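How Families in Viltalness Shop, Store and Share Food
Final project report, Community Studies
Keir Rutherford

Introduction

When I first signed up for this project I thought I was going to write about prices. Everybody I know complains about prices, my own family included, and it seemed like the kind of thing you could put in a graph and be done with by May. Then I spent my first afternoon talking to people outside the Jireš market and hardly anyone wanted to talk about prices for longer than a minute. They wanted to tell me how they get the shopping home, where they put it, which neighbor gets the extra zucchini, and why their mother would never have bought bread in a bag. So the project changed, and I am glad it did, even though it meant throwing out the first set of questions and starting over two weeks in.

My question became this: how do households in Viltalness plan, carry, store and share the food they buy, and what makes those habits change?

Background

Viltalness has a population of 3,000, give or take the summer people, and for most of its history it had one grocery store, on Drillell Street. My grandmother remembers the counter where you read out your list and a man in an apron went and got everything for you (she also remembers that he always gave her the soft apples). That store closed before I was born. Today most families use the Jireš market for fresh things and drive out to the Grokmont shopping center, 55 minutes there and back if the bridge is clear, for everything else.

That drive matters more than I expected. If a forgotten onion costs you the best part of an hour, you start to shop differently. You buy bigger, you freeze more, and you get friendly with whoever lives next door.

Method

I handed out 60 paper questionnaires at the market and the library, and did longer interviews with seven households, sitting in their kitchens, usually with a cup of tea and more cake than was good for me. I asked each household to keep a diary for one week, writing down what they bought, what they gave away and what they threw out. Not every diary came back complete. One had been used as a coaster, and one stopped at breakfast on the third day with the words "got busy, sorry!"

I did not weigh anything. My teacher suggested it, and looking back I can see it would have made the section on waste much stronger, but I felt shy about asking people to let me weigh their garbage.

What I found: planning and carrying

The list is alive and well. Nearly everyone I interviewed keeps one, although the older people write theirs on the back of an envelope and the younger ones have it on a phone shared with the rest of the house. One father told me that the shared list had stopped most of the arguments in his family and started a new one, over who keeps adding ice cream.

Carrying was the subject people enjoyed most. Bags get forgotten in the car, bags split, bags multiply under the sink. Several people had gone back to using a basket, either at the market or just at home for moving things between the car, the table and the pantry. A basket stands up by itself, one woman pointed out, and you can see what is in it. 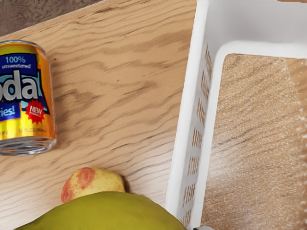
Figure 1. A white plastic basket on a wooden tabletop.

The kitchen table came up again and again in the interviews, and I had not asked about it at all. In most of the homes I visited, the shopping goes on the table first and gets sorted from there, and that sorting is when decisions are made. What gets eaten tonight? What can wait? What did we already have two of? One retired couple do this together every time and call it "the meeting." In a household with small children it was more of a race.

What I found: storing and sharing

Freezers are the quiet heroes of Viltalness. People freeze bread, soup, berries, grated cheese, and in one house an entire wedding cake layer that has moved with the family twice. The trouble is that things go in without labels and become mysteries. The diaries mention "unknown stew" more than once, and it was usually eaten anyway.

Sharing happens mostly over fences and mostly in late summer. It is rarely arranged. A bag of beans appears on a doorstep, a jar comes back the other way a month later. When I asked people whether they thought of this as saving money or cutting waste, most looked a little puzzled. To them it was just being neighborly.

Discussion

I think distance shapes these habits more than money does, at least among the people I spoke to. I want to be careful, though. The people who had time to fill in my questionnaire were often retired or at home during the day, and I heard very little from people who work shifts. If I did this again I would stand outside the market at 6 p.m. as well as in the mornings, and I would make the diary shorter, with boxes to tick.

Thank you to every family who let me into their kitchen, and to my grandmother, who read all of this twice and corrected the part on apples.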